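Desktop computer disassembly

Desktop computer disassembly is the taking apart of a desktop machine so that its pieces can be repaired, passed along or sorted for recycling. The tower is usually laid on its side with the panel off, so that everything inside faces up – a friendly arrangement for tired eyes and stiff backs alike. The drives, the cables and the memory come out in whatever order the case allows, and older towers may hold up to 8 separate cable runs.
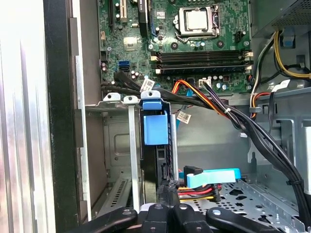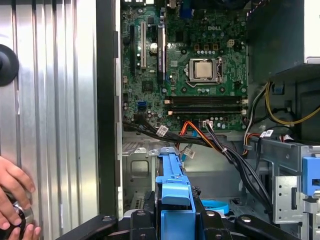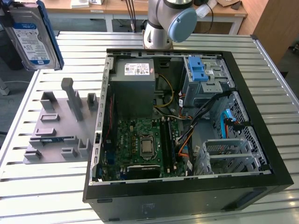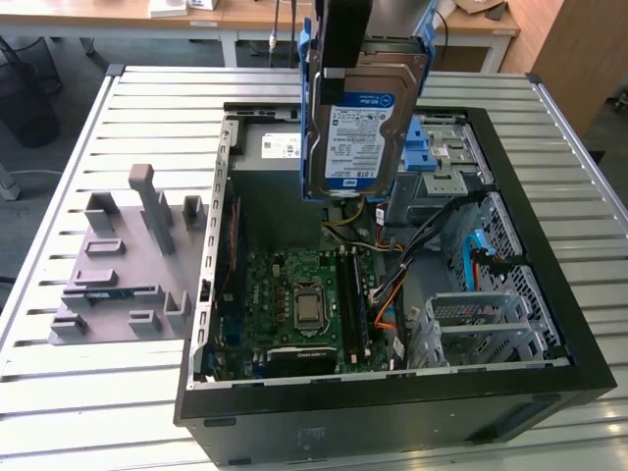 An opened desktop tower with its green motherboard and uncovered processor; in the last view, a Western Digital hard drive in a blue caddy is above the case.

In her handbook for the Kurnell repair workshop, Phyllis Bramwell gives a whole chapter to drive caddies, those springy plastic cradles that let a hard drive slide out without a screwdriver. Ottavio Donati, who taught there for three winters, preferred to start with the power leads and leave the processor until the board was out of the case. Both methods are still in use, and the workshop's log lists 1,010 towers taken apart by one or the other.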